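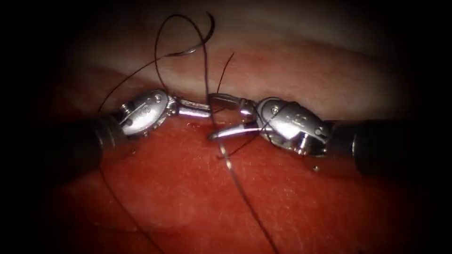 Stitches! How Doctors Sew People Up
by Bernadette Barbier

Search Tunstead Kids Science
Type a word Go

Ever ripped your favorite pants? Somebody gets out a needle and thread, pulls the two sides together, ties a knot. Good as new, or nearly.

Doctors can do that with people. Skin, yes. Also the parts deep inside you that you never see. The sewing is called suturing (say it SOO-chur-ing) and the thread is called a suture. Most people just say stitches.

What is a stitch for?

Your body is already good at fixing itself. Scrape your knee and new skin grows over it, no help needed. But a deep cut can gape open, like a mouth. The two sides are too far apart. A stitch holds them next to each other so your body can get on with the job. So the thread doesn't heal you – it holds things still while you heal. Bit like a clamp on a glued chair leg.

How tight? Snug. Too loose and the gap opens up. Too tight and the blood can't get through to the edges, and the edges need that blood to heal. Surgeons practice for years to get the pull right.

The needle

Not like the one in a sewing basket. Most of them are curved, like a little piece of a circle. There isn't much room to move inside a person, so a straight needle would bump into things. With a curved one you turn your wrist and the point goes down, around and back up. Try it with a bent paper clip and a sponge. (Ask first. Points are pointy.)

Another difference. A lot of surgeon's needles have no eye! The thread is fixed right into the blunt end at the factory. No licking the end and squinting at a tiny hole.

Do they hold it with their fingers? Hardly ever. Needles are small and slippery, so they use metal tools with narrow jaws. One tool to push the needle, often a second one to catch it on the other side. The same tools can tie the knots. You make a loop around one, grab the short end of the thread, pull it through. Then again the other way so it doesn't slip. Knots get done more than once, always.

We tried tying knots with two pairs of tweezers in our Saturday-type club at Pisharody Hall last August. 19 kids, one long piece of yarn each, mine was 145 centimeters and in a tangle before I'd even started. Four kids got a proper knot in the first go. It's hard! Your fingers can feel yarn but tweezers can't, so you have to watch really closely.

The thread

Two main kinds.

Kind one stays put until somebody takes it out. Often used on skin. A nurse or doctor snips it and slides it out, and mostly it feels like a little tug.

Kind two disappears by itself. Really! Your body slowly breaks it down until it's gone. Great for the inside, where you don't want anyone going back in just to fetch some string. Some kinds are gone in weeks. Others hang around for up to 90 days, and a few even longer.

Long ago people used whatever they had. Silk, linen, even strings made from the insides of sheep. That last one was called catgut, and no, it wasn't made from cats.

Why is the thread often dark or brightly colored? So it's easy to find. The inside of a body is wet and pinkish and shiny, and pale thread would get lost in it.

Does it hurt?

For a cut on your skin the doctor usualy numbs it first. That part might sting. After that you may feel pushing or tugging but it shouldn't be sharp – and if it is, say so, they can add more numbing. For an operation deep inside, you are normally asleep with special medicine and don't feel the sewing at all.

Got stitches right now?

Keep them clean, the way you were told.
Don't pick. I know. Itchy. Still dont.
Ask before you swim.
Tell a grown-up if it gets red, hot, puffy or oozy.

Words to know

Suture – the thread, or the stitch made with it
Tissue – what your body parts are made of (nothing to do with your nose)
Wound – a cut or other opening in the body
Scar – the mark that may be left when a wound has healed

Next time, scabs. Bring your questions, gross ones are fine.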